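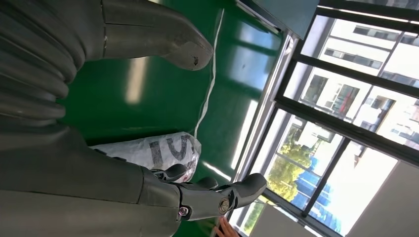
The wrist camera on the Priko cell is set once, after the hand is mounted, and checked again whenever the hand comes off for service. Set the tilt so that the thumb, the palm and the long finger stay in view on the left side and the grasped item falls between the thumb and the curled fingers. A printed bag is a good test item: with the white bag gripped, the large dark lettering should be easy to make out and the hole near the thumb tip should be visible. Daylight from the windows leaves bright streaks on the green floor, so lock exposure with the hand over the floor and leave it locked.

Home Files Setup Issues Log

priko-cell / README

Covers the hand, the wrist camera and the service interval. Arm setup is in the Soler folder. Controller settings are in the Rirnov folder and are not repeated in this file.

Before power-up

Check the brass-colored bolt at the joint of the long finger. It works loose before anything else does. Snug it by hand with the short driver - no power tools. Check the small purple-tinted screw at the finger base at the same time. If either one turns freely, pull the finger and replace the fastener.

Look over the ribbed section for splits between the ridges. Wipe it with a dry cloth only. Solvent makes it sticky.

Finger zero

1. Open the hand fully and wait 30 seconds.
2. Run zero_fingers from the Rirnov console.
3. Close on the test bag 4 times. Grip readings should stay under 300.
4. If a reading goes over 300, rerun step 2 once. If it repeats, stop and log it.

Service

Full service every 356 run hours, or when the thumb lags on closing. The seam on the thumb gets opened only at full service. Spare fasteners come from Šindelář in mixed bags; sort them before use, the two short lengths look alike.

Known issues

- Thumb zero drifts after a cold start. Run step 2 again after warm-up.
- Camera bracket shifts if the cable is pulled tight at the wrist. Leave slack.
- Hour counter resets after a firmware load. Write the old value in the log first.

4 comments 30 shares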